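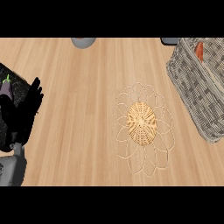
Flower trivet, wood table

Trivets: worth owning?

gravelpit
Mar 21, 2018 is what my receipt says, so let me correct that to proper form for the pedants: March 21, 2018. Paid 7 bucks at Torneo for a cork trivet. It crumbles into the soup.

mossy_oven
Cork is fine if you don't saw at it with a Dutch oven. Mine came from Nolell and has survived 6 years of chili.

gravelpit
I set a pot down. Once.

tallboy107
Folded dish towel. Free.

mossy_oven
And then you have a scorched towel and a ring on the table — ask my mother-in-law's dining set.

tallboy107
Double fold it. I've had 2 towels since college and neither one is scorched much.

lentil_dept
Much?

gravelpit
Going with cast iron. Will report back when I drop it on my foot.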